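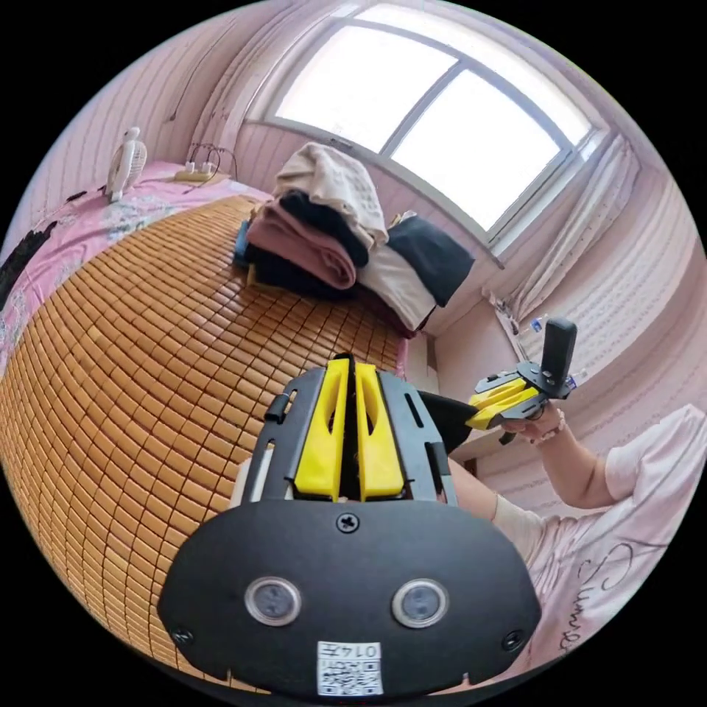
Summer Beds: Mats, Sheets and Small Fans

Reading time: 3 minutes

I have been collecting pictures of warm-weather bedrooms for years, and the tile mat is still my favorite thing in all of them. If you grew up with one you know the feeling already – you lie down, the bamboo is cool on the backs of your legs, and ten minutes later there is a little grid printed on your elbow. I love it! The gallery now has 73 pictures in it, and this page is the one for beds made up with a mat over the sheet.

The bed

A woven bamboo mat, small tan tiles set in a tight grid, with a pink floral sheet showing past its edge. I'm very fond of this pairing. Some people strip the bed down to the mattress before the mat goes on, but a sheet underneath gives you something soft to tuck in at the sides, and the white and grey flowers look so cheerful next to all that tan. A small white fan stands against the wall at the head of the bed, exactly where I would want it.

My friend Oi-ling Yen puts hers at the foot and swears by it. We have been arguing over this since the first page went up, and Kwan-ho Tse has now written in to take her side. (Two against one. I'm not moving my fan.)

The mat

Tiles like these are a joy to look at close up, row after row, and they shift color from tan toward orange depending on the light. Caring for them is easy enough. Wipe along the rows with a cloth that has been wrung out hard, then let the mat air somewhere shady before it goes back on the bed. I used to dry mine in full sun and ended up with brittle cords along one side, so please learn from me there.

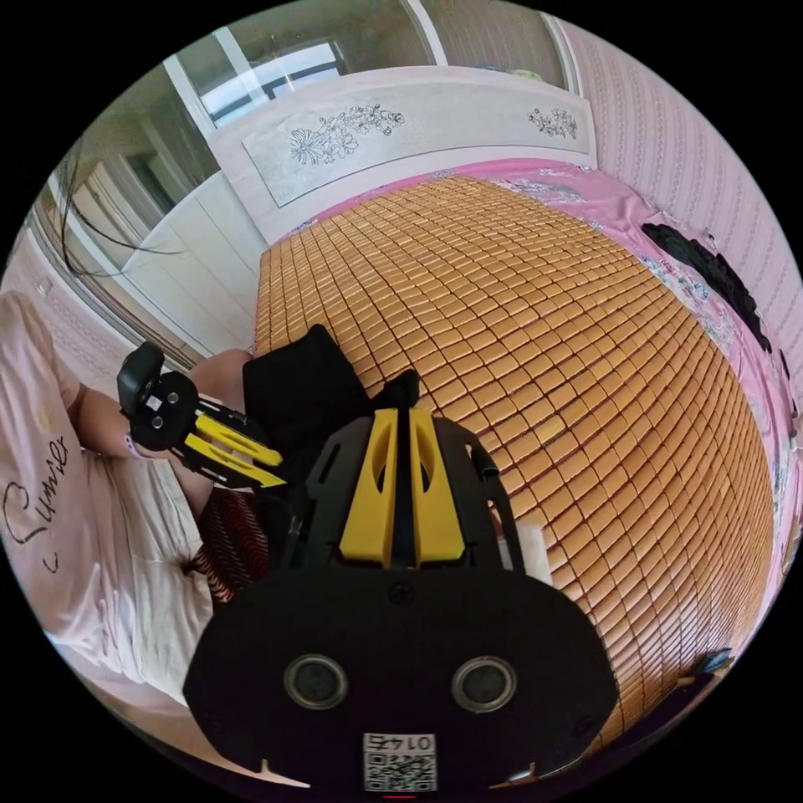

Folding is the other thing readers ask about. Find out which way your mat wants to bend before you push it, and go slowly at the corners, where the cords take the most strain. Teresa Ó Briain rolls hers around a cardboard tube and stores it under the bed in October, with an old pillowcase pulled over each end. Mine goes behind the wardrobe and comes out dusty every single year.

As for clothes and cloths left lying on top, I say leave them! A bed that gets sat on all day is never going to look like a shop display, and a crumpled black cloth on those neat little tiles makes a lovely contrast. The mats I like best are the ones with daily life going on all over them.

Next to go up are the rattan ones, which Tsung-han Mok has promised to help me sort.

Last updated: December 30, 2019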